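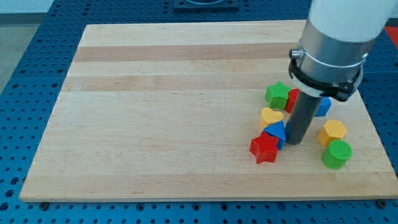 Can machines do the chores yet? Speaker notes, Nedcombe evening session

Hello and welcome. Check the microphone reaches the back row before starting, because last time at Nedcombe it did not and people were too polite to say so. Thank them for coming out on a wet evening. Mention the tea.

Opening. I'd like to begin with a question I get at nearly every family gathering, usually from whoever is standing at the sink. When is one of your robots going to do this for me? It is a fair question, and I have been giving a slightly different answer to it for years. Tonight I want to give the long one, and I promise to leave room at the end for yours. The talk should run 60 minutes with questions. If I am still on the laundry section at half past seven, skip ahead to Tiltska.

Start with the blocks. Ask who has had small children in the house, wait for hands. Then talk about star, heart, triangle, all those shape-sorter pieces in red, yellow, green and blue, and what it takes to clear them off a board. A person sweeps a forearm across and the job is done before the kettle boils. With an arm that has a plain round rod at the end of it, there are no fingers to help, so everything has to be done by pushing. And pushing is a lovely hard problem! A cylinder standing on its end may slide, or it may go over and roll. A star can catch its points on the piece next to it and bring the neighbor along. Push a heart a little off center and it turns as it goes. (Have the bag of blocks on the lectern. Push one with a pencil so they can see it. Pass the rest round and please remember to get them back.)

Go slowly here, it is the heart of the talk. The arm itself is rarely the trouble. Industrial arms have been putting a tip exactly where they were told for decades, all day long and without complaint. The trouble is knowing what the stuff in front of it will do next, and noticing soon enough when it has done something else. Toys that are touching one another are a good deal harder than toys set apart, and at home things are nearly always touching. Think of a kitchen drawer. Think of the chair in the bedroom where clothes go.

Shop floor section. Tell the Poon story. For anyone who doesn't know them, Poon make fittings for garden sheds, and they have a sorting bench where mixed parts come down in trays. We spent 3 months there with a cart and an arm, and I was very fond of the place – they had the best canteen of anywhere I have worked. On our last round of trials we gave the machine 900 parts, one sort at a time, well spaced, under the good lamp, and it was a pleasure to watch. Then we tipped a tray out the way the trays really come, all in a heap, and it managed around 80 before it jammed itself against the side of the bin and had to be let out. The woman who normally runs that bench was very kind about it. She did go back to her own bench, though.

Pause for the laugh if there is one. If not, carry on.

What does work today. Be generous in this part, people like to hear good news and there is plenty. Floors, if you pick up the socks first. Lawns. Carrying bins from one end of a warehouse to the other. Packing the same carton again and again. Putting the same part in the same machine. Say that these have one thing in common, which is that somebody tidied the world up beforehand so the robot would meet very few surprises.

What nearly works. Loading a dishwasher with dishes it has met before. Folding towels, slowly. Clearing toys from a flat surface into one corner, provided you don't mind waiting. Mention Skestusness, our own little project, and be straight about where it stands: we are working on exactly this kind of pushing and gathering, and I would not put it in your living room yet.

What doesn't. Making a bed with someone's cat in it. Finding the other shoe.

Tiltska section, only if time allows. Explain that they lend out practice kits to schools and clubs, with a board, some objects and a list of tasks, so that everyone tries the same chores and can compare notes. Leaflets are on the table by the door.

Likely questions. Cost: say it depends on the arm, and don't get drawn into figures. Jobs: take this one seriously and give it proper time, and go back to the bench at Poon, where the dull half of the sorting was what people wanted rid of. Safety around children: slow speeds, light contact, and a grown-up in the room.

Last thing before tea: collect the blocks, and check under the front row for the yellow heart.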